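Speaking and Listening in Small Groups
Handout 4: Preparing a short talk
Course leader: Leena Honkanen
Revised 15/09/2022

Handout 3 dealt with choosing a subject. By now you should have one, and it should fit into a single sentence. If yours needs two, bring both to the session and we will cut it down there.

Length

The talk in week six lasts five minutes. Most people read aloud faster than they think, and faster again in front of a group. A script of 654 words is enough for five minutes with normal pauses. Last year several people came with 2000 words and had to stop before reaching their main point. Write the talk out in full once, then reduce it to a card with key words. Speak from the card.

Opening

Start with the subject. Do not start with your name, since the chair will have given it, or with an apology for being nervous. Compare these two openings, both from talks given on this course in March:

"I was asked to say something today and I wasn't sure what to pick, so I thought I might talk a little about the ferry."

"The ferry to Osotano used to run all winter. Now it stops when the school term ends."

The second speaker had the same notes as the first. She had crossed out everything before the ferry.

Pauses

Mark your pauses on the card with a slash. A pause of two seconds feels long to the speaker and short to the listener. Place one after the opening, one before each new point and one before the last sentence. Do not fill them. "So" and "okay" are the usual fillers, and you may not hear yourself using them until someone in your group writes them down.

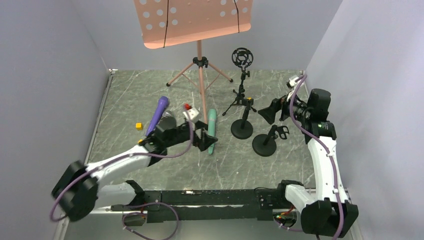

Volume comes from breath. Stand with both feet flat, breathe out fully, then breathe in and begin. If your voice drops at the ends of sentences, the sentences are probably too long for one breath. Split them. Niilo Heinonen will take the breathing exercises in the second half of the session — wear something loose at the waist.

Using a microphone

Hold it a hand's width from your mouth and keep that distance when you turn your head. Speak across the top of it if your P and B sounds pop. Do not tap it or blow into it to test it; say your first sentence at normal volume and look at the back row. Cupping your hand over the grille makes the sound dull and can cause feedback.

Numbers in a talk

Listeners cannot look back at a figure. "The library lent 2271 books" is hard to hold in the mind without something to compare it with. Use one or two figures in five minutes and repeat the important one.

For next time

Read the Rosser extract, pages 1 to 9. Bring your card and the full script. Practice the opening three times aloud, standing up. We meet in room 204.

Skokton Evening Courses | Questions to the course office | © 2022 | Back to top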